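Como tirar marca branca de água do tampo de uma mesa de madeira?

Perguntado por Lucie Gagnon em Casa e Manutenção
774 visualizações

Boa tarde a todos. Herdei da minha sogra uma mesa de jantar que sobreviveu a duas mudanças, um divórcio (não o meu) e um papagaio. Em agosto recebi visitas e alguém pousou uma travessa a ferver diretamente no tampo. Ficou um círculo esbranquiçado do tamanho de um prato de sobremesa, mesmo no lugar onde toda a gente olha.

Já tentei a pasta de dentes, porque a internet manda. Agora tenho um círculo esbranquiçado com cheiro a menta. Antes de avançar para a maionese, queria saber se alguém conseguiu resolver isto sem lixar tudo. Não sei qual é o acabamento. A minha sogra dizia que era "do bom".

uditz_restauros
39 votos

Lucie, pare já com a pasta de dentes. É um abrasivo, e a única coisa que faz bem numa mesa é tirar o brilho ao sítio onde se esfrega. A maionese até tem alguma lógica, por causa do óleo, mas deixa a sala a cheirar a snack-bar.

A mancha branca é, em princípio, boa notícia. Quer dizer que a humidade ficou presa no acabamento e não chegou à madeira. Se fosse preta, a conversa era outra e bem mais cara.

Primeiro descubra o que tem em cima da madeira. Vá a um canto escondido, por baixo da aba por exemplo, e encoste um cotonete com álcool durante meio minuto. Se ficar pegajoso, é goma-laca. Se não acontecer nada, experimente noutro ponto com um pouco de diluente celulósico: se amolecer, é verniz nitrocelulósico. Se também não acontecer nada, o mais certo é ser poliuretano, e aí as manchas brancas são teimosas.

Na goma-laca e no nitrocelulósico, o ferro de engomar costuma chegar. Um pano de algodão branco, sem estampados (vi uma vez uma margarida ficar decalcada numa cómoda), ferro no mínimo, sem vapor, e passagens de poucos segundos. Levante o pano, olhe, repita. A pressa é o que transforma um círculo branco num círculo branco com uma queimadura em forma de ferro.

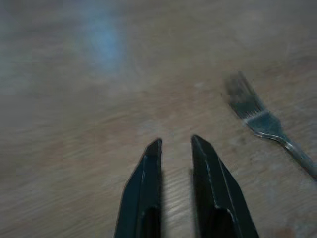
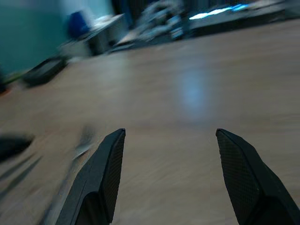 Se depois do ferro ainda restar um véu, passe lã de aço 0000 com óleo mineral, sempre no sentido do veio e quase sem carregar. Limpe, espere um dia e encere. Eu uso a cera Breltico incolor, mas qualquer cera em pasta decente serve. As de spray com cheiro a limão servem para a casa cheirar a limão.

E compre bases para as travessas. As de cortiça custam menos do que o verniz.

swanepoel_77
16 votos

Concordo com quase tudo o que está acima, menos com o ferro. Cada vez que alguém recomenda o ferro de engomar, aparece cá outra pessoa um mês depois a perguntar como se tira uma queimadura. Eu uso o secador de cabelo no médio, a um palmo de distância, sempre a mexer. Demora uns bons quinze minutos e o braço queixa-se, mas a mesa não.

Outra coisa - se for poliuretano, nem o secador nem o ferro fazem grande milagre. Pode tentar um polidor para automóvel, dos finos, num bocadinho primeiro. Eu tinha uma lata de Otidach na garagem e resolveu metade da mancha. A outra metade está debaixo de uma fruteira, onde vive muito feliz.

ze_do_fundo
2 votos

Põe uma toalha.

Comentários

Lucie Gagnon: Obrigada! Fiz o teste do cotonete e ficou pegajoso logo com o álcool, portanto goma-laca. A minha sogra tinha razão, o que nesta família não se diz em voz alta. Fui pelo secador, por cobardia, e o círculo já só se vê de lado, ao fim da tarde, com a luz a bater. Hoje à noite passo a cera.

uditz_restauros: Espere até amanhã para a cera. Se ainda houver humidade, fecha-a lá dentro e voltamos todos ao princípio.

Lucie Gagnon: Fica para amanhã, então. Zé, a toalha já está posta.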